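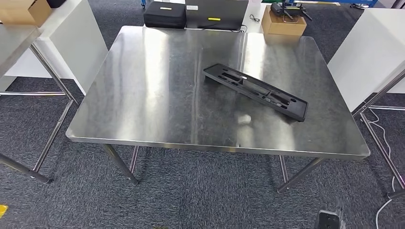 Chapter 7
Perception on Reflective Work Surfaces

7.1 Scope of the chapter

Chapter 6 treated the support plane as given. In practice the plane has to be estimated from depth data, and on polished metal that data is poor. An active depth camera projects a pattern and looks for its return. Brushed steel sends much of the pattern away from the sensor, and overhead lights add bright streaks in which no pattern can be matched. The depth map then contains holes, and the holes move when the camera moves.

A black foam tray insert on the same table fails for a different reason: it absorbs the pattern. A planner that reads missing depth as free space will drive the gripper into the tray. One that reads it as occupied will find no path at all.

7.2 Terms

A dropout is a pixel for which the sensor reports no depth. A phantom is a pixel with a valid but wrong depth, usually behind the true surface, caused by a mirror reflection. Dropouts are easy to mask. Phantoms are not, and most of this chapter is concerned with them.

The support plane is written as n · x = d, with n a unit vector pointing up from the table. Points with n · x < d - e are rejected as phantoms, where e is the plane tolerance. We use e = 2 mm unless stated otherwise.

7.3 The running case

The examples use the Trerumura log, recorded by Bronisława Górecki and Miłosz Rutkowska to test the Morilance planner. It holds 1,118 depth frames, of which 569 were taken with the overhead lights on. In the lit set, some 58 percent of the pixels on the tabletop are dropouts or phantoms. A least-squares fit over all valid points tilts the plane enough to place the near edge of the table below its true height - an error that carries straight into the grasp pose.

Section 7.4 replaces the least-squares fit with a robust one. Section 7.5 adds the color image, in which a dark insert on bright metal can be segmented without depth. Readers who have not worked with RANSAC should review Appendix B before going on.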